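성인 취미 현대무용, 드롭인이랑 정기반 중에 뭐가 나을까요

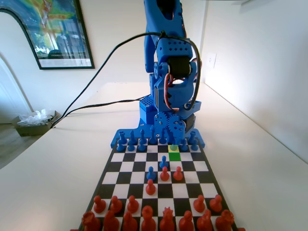

발목담당 | 2022년 12월 13일
제목 그대로입니다. 발레 2년 하다가 무릎이 먼저 은퇴를 선언해서 현대무용으로 옮기려고 합니다. 바닥에 자주 눕는다길래 골랐는데 체험 한 번 가보니 눕는 시간보다 일어나는 시간이 문제더군요.
후보는 두 군데입니다. Tudik은 드롭인이라 아무 때나 가서 그날치만 내면 되고, Niterard는 정기반이라 등록하면 5월 발표회까지 같은 사람들이랑 쭉 갑니다. 발표회는 솔직히 무섭습니다. 관객이 가족뿐이라는데 그 가족이 제일 무섭습니다.
야근이 들쭉날쭉한 직장인이고 체력은 계단 두 층입니다. 다녀보신 분들 의견 부탁드립니다.

플리에공포증
드롭인이요. 정기반 끊어놓고 야근하는 기분을 아십니까. 사무실에서 혼자 수강료를 애도하게 됩니다. 저는 Niterard에서 한 학기 내내 그랬고 보강은 낮 시간에만 잡아주더라고요. 낮에 갈 수 있는 사람이면 애초에 빠지질 않았겠죠.

마룻바닥29호
저는 반대로 정기반 추천합니다. 드롭인은 매번 처음 온 사람 기준으로 수업이 돌아가요. Tudik에서 롤다운만 한 계절을 했습니다. 제 척추는 이제 마디마다 이름을 지어줄 만큼 친해졌는데, 이동 동작은 아직도 출근길 환승처럼 합니다.

플리에공포증
@마룻바닥29호 그건 시간대를 잘못 고르신 것 같은데요. 늦은 시간 수업은 선생님이 순서도 꽤 길게 주십니다. 오히려 너무 길어서 뒤쪽 절반은 각자 창작이 됩니다.

마룻바닥29호
늦은 시간 수업도 가봤습니다. 순서가 긴 건 맞는데 다음 주에 가면 선생님이 바뀌어 있고 순서도 바뀌어 있어요. 외운 게 쌓이질 않습니다. 취미라도 조금은 늘고 싶은 마음이 있잖아요.

플리에공포증
선생님이 바뀌는 걸 장점으로 보는 사람도 있습니다. 한 분은 무게를 떨어뜨리라고 하고 다음 분은 무게를 밀어 올리라고 하는데, 그 사이 어딘가에서 제가 춤을 춥니다. 춤이라고 부를지는 각자 판단에 맡기겠습니다.

양말뒤집기
끼어들어 죄송한데 두 분 다 수업료 얘기를 안 하시네요. 일주일에 2번 이상 갈 거면 정기반이 싸고, 그보다 적으면 드롭인이 쌉니다. 저는 매번 두 번 이상 갈 사람처럼 결제하고 그보다 적게 갈 사람처럼 삽니다.

발목담당
@양말뒤집기 제 얘기를 왜 여기다 쓰셨어요.
혹시 무릎 안 좋은 분들은 어떻게 하시나요? 체험 때 무릎으로 쓸고 지나가는 동작이 있었는데 소리가 났습니다. 바닥에서 난 소리라고 믿고 있습니다.

바닥과나
무릎 보호대 사세요. 두꺼운 배구용 말고 얇은 무용용이요. 두꺼운 건 무릎을 끝까지 접을 때 접히는 부분이 뭉쳐서 불편합니다. 저는 Egilsson 거 쓰는데 세탁망에 안 넣고 돌렸더니 한 짝만 늘어났어요. 그래서 오른쪽으로만 슬라이딩합니다.
그리고 통증이 있으면 보호대로 버틸 일이 아니고 병원부터 가세요. 저는 순서를 거꾸로 해서 한동안 객석에서 춤을 배웠습니다.

마룻바닥29호
보호대는 동의합니다. 양말은 반대예요. 턴할 때는 좋은데 중심 옮길 때 같이 미끄러집니다. 맨발로 시작해서 발바닥이 적응하게 두는 편이 낫습니다.

양말뒤집기
맨발파가 또 나오셨네. 겨울에 Tudik 바닥 맨발로 밟아보셨습니까. 첫 동작이 전부 점프가 됩니다. 앞꿈치랑 뒤꿈치만 잘라낸 양말이 절충안입니다. 집에서 보면 그냥 구멍 난 양말이고 가족이 자꾸 버립니다.

플리에공포증
저도 절충 양말 한 표요. 이 게시판에서 마룻바닥님이랑 저랑 의견이 같았던 적이 있던가요.

마룻바닥29호
없습니다. 앞으로도 조심하겠습니다.

늦게배운탄츠
글쓴님 야근 패턴이면 제3의 선택지로 Dirnix도 보세요. 10회권 비슷한 건데 정해진 기간 안에 아무 반이나 골라 들어갑니다. 단점은 인기 반은 예약이 열리자마자 찬다는 거예요. 대기 100번대 받아본 적 있습니다. 작은 연습실에 그 번호가 왜 존재하는지는 모르겠습니다만 일단 기다렸고, 당연히 못 들어갔습니다.
아침반은 늘 널널합니다. 아침에 몸이 펴지는 분이라면요.

바닥과나
Dirnix는 탈의실이 좁아요. 옷 갈아입는 게 그날의 첫 접촉즉흥입니다. 수업 자체는 괜찮고요, 초급반 선생님이 동작을 좌우 다 보여주셔서 저 같은 방향치한테 잘 맞았습니다.

플리에공포증
글쓴님 발표회 무섭다고 하셨는데 그 부분은 정기반이라도 빠질 수 있어요. 연습 시작 전에 미리 말만 하면 됩니다. 저는 말할 시점을 놓쳐서 나무 역할 비슷한 걸 했습니다. 현대무용에 나무가 왜 있었는지는 지금도 모릅니다.

마룻바닥29호
그 발표회 저도 봤습니다. 나무가 제일 안정적이었어요. 비꼬는 거 아닙니다.

플리에공포증
비꼬는 걸로 듣겠습니다.

발목담당
답변들 감사합니다. 정리하자면 일단 병원에 들러 무릎부터 보고, 괜찮다고 하면 Tudik 늦은 시간 수업을 한 달만 나가보겠습니다. 거기서 척추에 이름 붙이는 단계까지 가면 Niterard로 옮길게요. 보호대는 얇은 걸로 주문했습니다. 한 가지만 더요, 수업 중에 순서를 완전히 놓치면 다들 어떻게 하시나요? 체험 때는 그냥 서 있었더니 뒷분이 와서 부딪혔습니다.

바닥과나
서 있지만 마세요. 옆으로 빠져서 팔이라도 따라 하다가 다음 줄이 들어올 때 섞이면 됩니다. 뒷줄에 서는 건 비추예요. 방향 바뀌는 순간 맨 앞줄이 됩니다.

양말뒤집기
가운데 줄이 명당입니다. 앞뒤로 베낄 사람이 있어요. 단, 제 옆에는 서지 마세요. 저도 베끼는 중입니다.

늦게배운탄츠
늦은 시간 수업이면 저도 가끔 나갑니다. 한쪽 양말만 구멍 난 사람이 보이면 저니까 인사해 주세요.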